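4. Student Project: Bimanual Transfer of Dry Goods

4.1 Setting and task selection

The course project ran in the second half of the term, after the lab units on kinematics and impedance control. Students worked in teams of four and chose one household task from a list prepared by the teaching staff. The team discussed in this section (Nogueira, Lobo, Ranjbar, and Fuentealba) chose the transfer of dry legumes between two vessels. The task had been on the list the previous year under the name Soneck, and we keep that name here. No team had selected it before, mainly because it requires both arms to be under load at the same time and the grading rubric gives no extra credit for a second arm.

The Soneck task is stated in one sentence: move the beans from one vessel to the other and set both vessels down upright. The vessels, the order of the grasps, and the pouring height are left to the team. Mung beans were used throughout. Rice had been considered and rejected at the proposal stage, as grains collected in the finger joints during a bench check. Larger beans were easy to recover but made individual spills too rare to be useful as a measure.

4.2 Hardware and control

Both arms were operated by teleoperation during data collection, with one student driving and a second at the stop switch. The hands were covered with black gloves. The gloves raise friction against glazed and plastic surfaces, but they also add a compliant layer whose thickness is not modeled in the hand kinematics. The team measured this offset by closing each finger on a gauge block and added it as a constant to the fingertip position. Ranjbar's notes record that the constant was adequate for the flat surfaces of the block and poor for curved walls, where the fabric compresses unevenly.

Observations to the policy consisted of joint positions, commanded hand closure, and wrist camera images. An overhead camera was also installed, but its view of the vessel interior was blocked by the pouring arm for much of each episode. Its images were recorded and then dropped from the training set. The wrist view does not have this problem as long as the receiving vessel is tilted toward the camera, and the drivers were asked to hold it that way.

Figure 2 gives a wrist view with the beans gathered against one side of the bowl. The inner wall is otherwise bare, and the glossy surface returns a number of bright highlights. These highlights were the main source of error in the first bean segmentation model, which treated them as foreground. Lobo replaced the brightness threshold with a small color classifier trained on hand-labeled patches, and the strong contrast between green and orange made this an easy fix. It would not carry over to a bowl of a similar color to its contents.
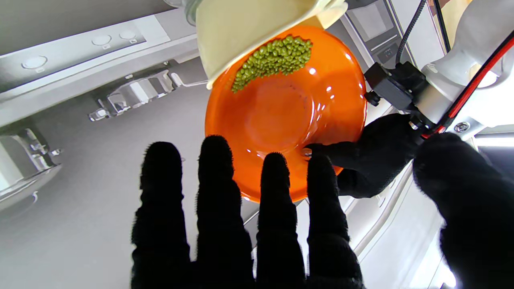 Figure 2. Wrist camera view during the Soneck task. The mung beans lie near the upper rim of the tilted bowl, below the lip of the cream-colored container. Both gloved hands are in view.

Two points about the grasp are relevant to the results. First, the fingers in front of the bowl are spread along its lower side and do not enclose it. This leaves the interior visible but gives little resistance to rotation about the contact line. Second, the other hand holds the side wall, and any error in its closure is passed directly to the bowl as a change in tilt. The team therefore chose to command the two hands with a shared tilt target instead of independent wrist targets. The shared target was computed in a frame fixed to the bowl and then mapped to each arm.

4.3 Procedure

Each student drove one practice block before recording. Practice episodes were discarded. The team then recorded 20 demonstrations, with the starting positions of the vessels shifted by hand between episodes. A demonstration was kept even if a few beans landed outside the bowl, on the grounds that the policy should see the recovery motion that follows. Episodes in which a vessel was dropped were removed.

Training was carried out on the shared course machine with the Rendberg scheduler. The team was limited to one overnight slot per week, and this limit shaped the design more than any consideration of accuracy. Three policy variants were trained: one with joint positions only, one with joint positions and wrist images, and one that added the segmented bean area as a separate scalar input. The third variant was proposed by Fuentealba after review of the first rollouts, in which the arms continued to tilt after the flow of beans had stopped.

4.4 Observations

The joint-only variant reproduced the average path of the demonstrations and did not respond to shifts in vessel position. It was kept as a baseline. The image variant followed the shifted vessels but was inconsistent in ending the pour. With the scalar input, the end of the pour was more regular, and the remaining failures moved to the set-down phase — in most cases the bowl touched the counter with one edge first and rolled in the grasp.

The students attributed the rolling to the glove offset. The instructor, Vlček, considered the shared tilt target the more likely cause, as it was not released until after contact. The two explanations were not separated within the term. A test with the gloves removed was planned for December but was not run, because the uncovered fingertips slipped on the bowl during setup.

4.5 Notes on supervision

Weekly meetings were short and dealt mostly with scheduling. The team kept a common log in which each driver entered the vessel positions, the result, and any change to the controller gains. The log proved more useful than the written reports for tracing a regression in the second week of training, when a wrist calibration file had been overwritten and the bowl frame was displaced toward the pouring arm. Later teams on the Soneck task will be required to store the calibration file with each episode.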